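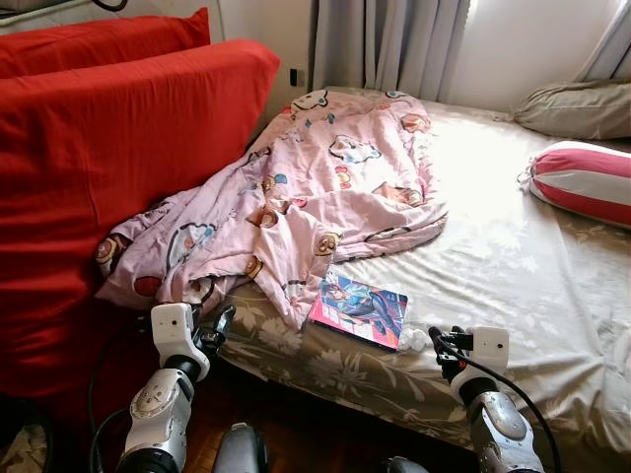 Figure 4. Bed surface with bunched blanket, printed magazine and bolster; red cushions at the bedside.

3.2 Bedding disorder and stray items

Bedrooms were coded from still views of the bed and the floor area next to it. We separated two sources of disorder. The first, bedding disorder, covers textiles that belong to the bed but are not in their made position: blankets, sheets, pillows and bolsters. The second, stray items, covers anything on the mattress that is not bedding. The distinction follows the scheme Ortner developed for the Dindthorpe households, with one change. Ortner counted loose cushions as stray items. We code them as bedding when they rest on the mattress and as displaced bedding when they lean against the side of the bed.

Figure 4 shows a bed that received a high score on the first scale and a low score on the second. The pink blanket is bunched over the left and middle of the mattress and drapes down one side, next to a red cushion standing upright. The fitted sheet is creased but covers the surface, and was therefore coded as in place. The striped bolster and the pillow against the wall lie toward the head and were also coded as in place. Only the magazine and the crumpled tissue enter the stray item score.

Printed textiles caused most of the coding errors in the first pass. Where a blanket carries large figures and a magazine cover carries an illustrated figure of its own, the boundary between the two is easily misread at low resolution. Pale items on a pale sheet are a second difficulty, in particular where daylight washes out the floral pattern. Coders were instructed to trace the fold line of the blanket before marking any item near it, and to mark small white items only when an edge or a crease could be followed.

The full set contains 1379 bedroom views, of which 184 were coded twice. Disagreements were concentrated in the bedding scale. In 60 of the double-coded views the coders differed on whether a blanket was folded loosely or bunched, and these two categories were merged for the analysis in Section 4. The stray item scale was left unchanged.

Neither scale records how long a bed has been in a given state. A blanket pushed aside on rising and one pulled down for an afternoon of reading can receive the same score. The household diaries kept in Olen during April, which note the time of bed making, are used for that purpose in Section 5.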